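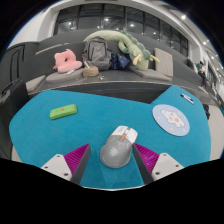
Sarngate Games and Study Club
Minutes of the room meeting, Saturday, August 12, 2023

In the chair: Bernadette Gallagher
Notes: Nattawut Thepsuriya
Apologies: received from two members, both on holiday.

1. Minutes of the last meeting
Agreed with one correction. Item 4 should have read "the back room key", as the front door key has never been missing.

2. Matters arising
The draught strip on the fire door has been fitted. The kettle has been replaced. The question of who may borrow the card tables is carried over again, as the member who raised it could not come.

3. The felt table
Bernadette reported that the blue felt has held up well but marks easily. Pens are being left on it, and a marker with its cap off would ruin a patch that we could not match now. Agreed that pens and markers are to be capped and put away when not in use, and that no food is to go on the felt at any time. Drinks were discussed at length. Some members want drinks allowed if they have a lid. Put to a show of hands and lost. Drinks stay on the windowsill.

Nattawut asked whether the felt could be brushed weekly. Bernadette has a clothes brush at home and will bring it in. She does not want a lint roller used on it because of what happened with the old cloth.

4. Computer corner
The mouse and the round mouse pad with the cartoon cloud have been living on the felt table. The mouse runs badly on bare felt, so the pad is to stay with it. A member asked if a plain pad would look better for the Akl study evenings. There was no support for this and the cloud pad stays.

The grey mouse with the orange wheel is to be kept for club use and not taken home. Anyone who finds a fault with it should write it in the book, with the date, instead of swapping it for one of their own. Spare batteries, where needed for anything in the room, are in the Prarkutow tin on the top shelf.

5. Bench sofa
The long grey sofa has become a place to put things down. Bags, cushions, a soft toy and the woven basket have all been on it, and on busy evenings people have had to stand. Agreed:
Bags go on the hooks in the passage. If the hooks are full, bags go under the sofa.
The grey seat cushion stays on the sofa.
The basket may stay at the back until a shelf is free, and then it moves.
Cables are not to be left trailing. Nattawut to coil any he finds and put them in the drawer.

The pink plush was raised under this item. It has been on the sofa for several weeks and is popular with the younger members. Bernadette suggested it should sit on the bookcase. Three members preferred the sofa. Left as it is for now, to be looked at again when the room is rearranged.

6. Lost property
The grey backpack is to be claimed or labelled by its owner. A notice will go on the door. Other items held at present are one umbrella, a child's cardigan and a library book, which will be returned to the library. Items not claimed after 20 days go to the charity shop.

7. Storage
Two quotes were received for a low shelf unit along the end wall. Samaton quoted 2000 with fitting. The second firm quoted 3000, also with fitting, but with doors. Members liked the doors but not the price. Nattawut pointed out that doors would need space to open and the sofa is close to that wall. Agreed to ask Samaton if doors can be added later. He will also measure the gap between the table and the sofa, so that people can still get through once the unit is in.

8. Tidying rota
The present rota has lapsed. A new sheet will be pinned up by the light switch. Whoever is on the rota clears the table top, puts the small items in the tray, straightens the sofa and checks the windows. The room should be left by 8 in the evening, as the hall is locked soon after.

9. Any other business
The wall clock is slow again. Nattawut to try a new battery before we think about buying another.
A request for a second lamp near the table was agreed in principle. Bernadette has one in her loft and will see if it works.
The bin liners bought last time are too small.

Next meeting to be arranged when the shelf quote is settled. Agenda items to Nattawut in writing, please.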